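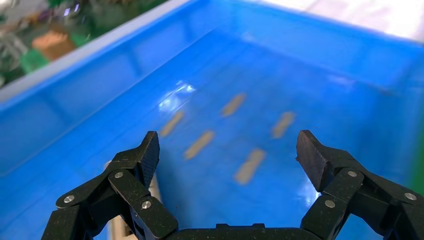

Blaue Kunststoffwanne mit fünf Holzstäbchen

Zwischenbericht an die Stiftung Cilden, 10.05.2022
Projekt: Nachlass der Werkzeitung Zerstead

Von den 3.900 bewilligten Euro sind 2.113 ausgegeben, der größte Teil für säurefreie Mappen, der ärgerlichste für einen Luftentfeuchter, der lauter ist als feucht. Erschlossen sind bisher 183 Hefte. Weitere 80 kleben aneinander und verteidigen ihren Inhalt hartnäckig; die Restaurierung übernimmt die Werkstatt Gillies.

Fongchan Thongdee hat das Register der Leserbriefe begonnen. Häufigstes Schlagwort: Kantinensuppe. Der Jahrgang mit dem Streik fehlt weiterhin, was die damalige Werksleitung gefreut hätte.

Den Schlussbericht erhalten Sie im November.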